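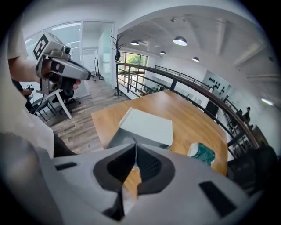

Right, I've wanted to do a thread on wrist and forearm strength for ages, and now it's March and half my feed has taken up climbing, so off we go! I'm no physio, just someone who went from dropping jam jars to hanging off the wall at Kesex for fun. Most of us never think about our forearms at all. Look at the bare one up top, reaching out with a hand closed round a pistol-like handle - muscles near the elbow are doing a lot of that gripping, and the fingers get all the credit.

1/ Your fingers have hardly any muscle in them. The pulling comes from the forearm, through long tendons that run past the wrist. I learned this at 34 and went round telling everyone at work.

2/ Start with hangs. Any bar will do, feet on a box if you need it (I did, for weeks). I began with four seconds. FOUR. Then I had to sit down.

3/ Farmer's carries are the best thing I've ever done with two shopping bags. Stand tall, walk slowly, don't let the bags swing. The hill up from Jaltenby harbour is 407 steps and I love every horrible one of them.

4/ Rice bucket! Fill a bucket with dry rice, push your hand in, open and close. It feels silly and your forearms will be on fire inside a minute. Mine's on the kitchen floor and the cat is very interested.

5/ Please train the opening as well as the closing. Thick elastic band round the fingertips, spread, hold, relax. 12 of those each side while the kettle boils. My elbow stopped grumbling after I added these.

6/ Rest days count. I skipped mine last year and couldn't turn a key for a fortnight. If something hurts in a sharp way, stop and get it looked at.

7/ Someone asked about the spring grippers. I've got an old Hattori one and it's fun on the bus, but I'd still pick hangs and carries first.

8/ Next up is the beginners' meet at Dranport, where I'm going to try the long traverse again - fell off right at the end last time. Tell me your favourite grip exercises, I want to try them all!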